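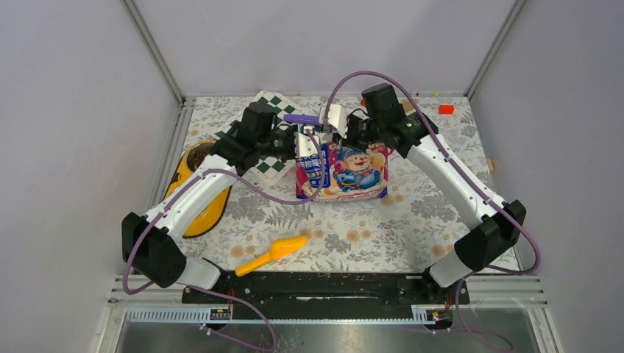 Gray fern leaves with small beige-and-orange flowers, printed on white.

On Printed Leaves and Flowers in the Home
Gergely Bozsik
10 January 2019

Readers of this site will be aware that its usual concern is the care of household textiles, with occasional notes on wallpaper. The present entry addresses a matter raised in several letters over the past season, namely the continued use of leaf and flower prints on table coverings, shelf liners, curtains and similar goods, and whether such prints should be chosen for rooms that are in daily use. The views given are my own. They draw on eleven years of work with the Ljungberg pattern collection in Witen, but they should not be read as a statement of the collection's policy.

Ferns have a long record as a printed subject. In nineteenth-century Britain the collecting of live ferns became a household pursuit, and the shape of the frond passed quickly into glass, pottery, ironwork and cloth. A frond suits the purposes of a printer very well. It has a clear center line, it may be bent in either direction without looking damaged, and its small leaflets cover a good deal of ground with little ink. Flowers are less forgiving. A rose drawn at the wrong angle looks wrong to everyone, including persons who have never grown one.

It follows that a great many prints use leaves to carry the pattern and flowers to interrupt it. The leaves are usually given in a single quiet color, gray or a dull green, and the flowers are kept small and slightly warmer. The arrangement is an old one and is still sold every year under new names. I have no objection to it. Where I do have reservations is in the matter of scale, and most of this entry is given over to that subject.

Scale and the repeat

Every printed pattern has a repeat, meaning the distance after which the design begins again. On a roll of curtain cloth the repeat may be long, as the goods will be seen from across a room. On a table covering it is seen from close at hand, often by a person who is waiting for something and has nothing else to look at. A short repeat becomes noticeable under these conditions. The eye finds the same flower again and again, and then cannot stop finding it.

When a covering is to be bought from a sample, the sample should be large enough to show at least one full repeat in each direction. Many shops will supply a piece of this size on request and few will offer it. Tallura, where I have bought most of my own table linen, keeps full widths on a rail at the rear of the shop, and customers are permitted to take one to the window. I recommend doing so. Gray inks in particular change a great deal between shop lighting and daylight, and a gray which seemed neutral indoors may prove to be violet or brown.

The size of the single leaf matters as well. As a general guide, a leaf longer than the hand will be broken up by plates and dishes, so that only pieces of it remain in view during a meal. Some households like this. My late aunt owned a cloth with banana leaves of such a size that the table, once laid, appeared to have been covered in green stripes, and she used it at every family occasion for as long as I knew her. I have it now and do not use it, although I have not been able to part with it either.

White grounds

Correspondents often ask whether a white ground is practical. The answer depends on the coating, if there is one, and on the habits of the household. An uncoated cotton with a white ground will need washing at the temperature stated on its label, and the print will fade before the ground does. A coated cloth may be wiped, but it should be wiped at once. Tea, turmeric and tomato will each mark a coated surface if left overnight, and no product that I have tested removes turmeric fully. Strong sunlight will do so over some weeks, at the cost of the other colors.

In February of last year a sample of Umevano printed cotton was hung in the south window of our reading room at Witen, with one half covered by card. It stayed there for 365 days in our original plan; in practice it was taken down early, when the window frame was repainted, and I must therefore report an incomplete result. The green had weakened. The gray had held better than expected. The orange, which I had assumed would go first, could not be told from the covered half without holding the two together under a lamp. I would not build a general rule upon one piece of cloth, and the test will be repeated when the window is available.

Mixing prints

It is sometimes stated in decorating guides that two botanical prints should never be placed in one room. I can find no good ground for this. The Ljungberg collection holds about 1,000 domestic samples, a number of them still pasted into the account books of the families who ordered them, and it is quite usual to see a leaf print ordered for the curtains and an unrelated flower print ordered for the chairs on the same page. Those families lived with the result for decades. One of the account books records the same curtain print being ordered a second time, nineteen years after the first, with a note to the supplier that the blue should be "as before and not as lately."

What does cause difficulty is the use of two prints that are nearly the same. A fern beside a slightly different fern will look like an error in ordering. If a second botanical print is wanted, it should differ plainly in scale or in color, and preferably in both. Stripes and small checks are safe companions – so is plain cloth, which is too often forgotten.

Dishes may be considered in the same way. Plain pieces in one strong color sit well upon a pale print. Patterned china upon a patterned cloth is a matter of taste, and my own taste is against it, although I have eaten many good meals in such circumstances.

Storage

Printed cloths that are not in use should be rolled and not folded. Coated cloths must always be rolled, with the printed side facing outward, as the coating will crack along a fold and cannot be repaired. A cardboard tube is suitable if it is first wrapped in acid-free tissue. Plastic bags should be avoided for cotton and linen. Labels should be tied on with tape, never pinned, and should give the date of purchase and the name of the pattern if known. Pattern names are very easily lost, and an inquiry that reaches me with a name can usually be answered within the week. An inquiry that reads "leaves, some flowers" may take a good deal longer.

Letters on the subject of shelf paper have been received and will be answered in the next entry. Readers who wrote concerning the removal of candle wax are referred to the entry of last autumn, to which a correction has been added regarding the temperature of the iron.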